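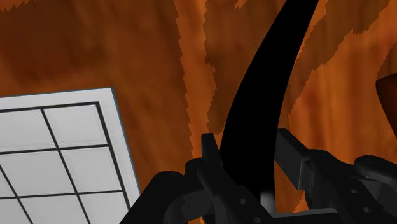

Vue simulée : la pince ouverte de part et d'autre d'un objet noir courbe, au-dessus d'un plan en bois.

Foire aux questions - Collecte de démonstrations, projet Prukuvia

À qui s'adresse cette page ?
Aux opérateurs et aux laboratoires partenaires qui contribuent au corpus Prukuvia. Elle complète le guide de saisie sans s'y substituer.

Qu'entend-on par « épisode » ?
Un épisode correspond à une tentative complète, de la position de repos du bras jusqu'à son retour à cette position. Sa durée ne peut excéder 80 secondes. Au-delà, l'enregistrement est interrompu et classé comme incomplet.

Combien d'épisodes sont attendus ?
L'objectif est fixé à 2000 épisodes validés, répartis sur 18 tâches de manipulation. Les quotas par tâche figurent dans l'espace Clodon de chaque partenaire.

Les épisodes réalisés en simulation sont-ils admis ?
Oui. Ils sont enregistrés dans un lot distinct et ne peuvent être fusionnés avec les épisodes réels. Le champ « origine » doit être renseigné avant le dépôt.

Faut-il supprimer les tentatives manquées ?
Non. Une saisie échouée ou reprise doit être conservée et étiquetée comme telle. Seuls sont écartés les fichiers illisibles et ceux dont les flux vidéo et articulaire sont désynchronisés.

Comment la scène est-elle modifiée d'un épisode à l'autre ?
La position et l'orientation des objets sont tirées au sort par le module Skidedora. L'opérateur ne les corrige pas, même lorsque la prise paraît malaisée. La texture du plan de travail change tous les 5 épisodes - en simulation uniquement.

Comment rédiger la consigne associée ?
En une phrase, à l'infinitif, sans mention de la pince ni du bras. La consigne désigne l'objet par son nom courant.

Qui valide les dépôts ?
La relecture est assurée par Wai-kit Ng. Les demandes relatives aux accès et aux droits de réutilisation sont à adresser à Kwabena Aryee, par le formulaire de contact.

Quand la prochaine version du corpus sera-t-elle diffusée ?
En janvier. Les dépôts reçus après la clôture seront intégrés à la version suivante.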